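28 juillet 2019

Dimanche, atelier fermé. Je recopie mes notes de la semaine avant qu'elles ne deviennent illisibles.

La cellule de pliage tourne en parallèle de la ligne manuelle depuis juin. Deux postes lui sont rattachés : un au chargement, un en reprise. Cadence retenue pour le linge éponge petit format : 69 pièces à l'heure, arrêts déduits. Les plieuses de la ligne manuelle font mieux sur les draps de bain et n'ont aucun mal à le rappeler. Sur les serviettes courantes, l'écart se resserre, à condition que le lot soit homogène. Celui de la résidence Clornon ne l'est jamais : ourlets rétrécis, bordures qui tirent, formats mélangés dans un même chariot.

Kristine Sison a pris la reprise lundi matin. Elle pliait à la main depuis neuf ans. Son travail consiste maintenant à surveiller, à dégager les pièces mal prises et à saisir un code de défaut. Elle a demandé pourquoi il existait un code « pli non conforme » et aucun code « serviette non conforme ». La question est fondée. Une pièce déformée au séchage sort de travers quel que soit le programme, et le défaut est imputé à la cellule, donc au poste, donc à elle. J'ai transmis à Trultley, qui gère la table des codes. Réponse attendue, sans date.

Mesuré aussi le temps de reprise. Une intervention demande peu de gestes : attendre l'arrêt, acquitter, ôter la pièce, relancer. Le plus long est l'attente de l'arrêt. Kristine a tendance à avancer la main dès que le bras ralentit. Je lui ai redit la consigne deux fois et j'ai noté dans le cahier que le voyant n'est pas lisible depuis l'endroit où elle se tient. Il faudrait le déplacer avant de parler de discipline. 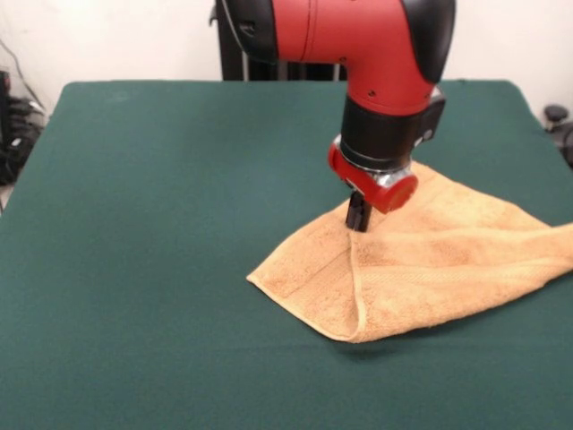
Le pliage des coins reste le point faible du programme. La séquence est simple sur le papier : saisir un bord, rabattre, relâcher, reprendre plus loin. Sur l'éponge, tout dépend de la pression au contact. Trop faible, le doigt glisse sur les boucles ; trop forte, il marque. Le doigt noir appuie sur la serviette, le tissu se creuse et se pince autour du point d'appui, et un faux pli descend de là, entre le coin rabattu à gauche et la partie plus plate à droite. L'ourlet du coin, lui, fait une diagonale nette. Inese Kütt, à qui j'ai soumis le cas, regarde d'abord l'ourlet et considère le rabat comme acceptable. Moi, je regarde le faux pli, parce que c'est lui qu'on retrouve dans la pile. Nous n'avons pas de critère écrit pour trancher. Les plieuses en ont un, dans les mains : elles lissent du plat de la paume en fin de geste. Ce mouvement ne figure dans aucune de nos fiches de poste. Je l'ai ajouté vendredi, sur la fiche manuelle, avec des années de retard.

Le feutre vert du plan de travail retient bien l'éponge et limite les glissements au rabat. En contrepartie, il garde la peluche. Nettoyage prévu en fin de poste ; je propose de le passer aussi à mi-poste. Qui le fait, sur quel temps ? La fiche Dierckx l'attribue à « l'opérateur » sans autre précision. À la ligne manuelle, chacune essuyait sa table quand elle en avait envie, et cela suffisait.

Côté effectifs, réunion jeudi. La direction maintient qu'aucun poste n'est supprimé. C'est exact à ce jour. Mais les deux départs de juin n'ont pas été remplacés, et les remplacements d'été ont été calculés sur la cadence de la cellule, arrêts non déduits. J'ai demandé que les deux chiffres figurent côte à côte dans le tableau. Accepté pour le prochain, pas pour celui qui est affiché.

Autre effet, que je n'avais pas prévu dans le cahier des charges : le bruit des conversations. À la ligne manuelle, les plieuses travaillent face à face et parlent. Au poste de reprise, on est seul, le dos à la ligne, les yeux sur la cellule. Kristine dit que la journée est moins fatigante pour les épaules et plus longue. J'ai proposé une rotation toutes les deux heures. Inese est d'accord, sous réserve que les trois autres plieuses soient formées à l'acquittement des défauts. Elle veut faire cette formation elle-même, avec de vraies pièces ratées. Je mets de côté celles de Clornon.

À faire demain :
Rappeler Trultley pour le code de défaut.
Demander à Cemport un devis pour le déport du voyant.
Baisser l'effort d'appui d'un cran sur le programme petit format, refaire un lot complet, faire juger les piles par Kristine sans lui dire lesquelles viennent du nouveau réglage.
Retrouver ma clé du placard électrique.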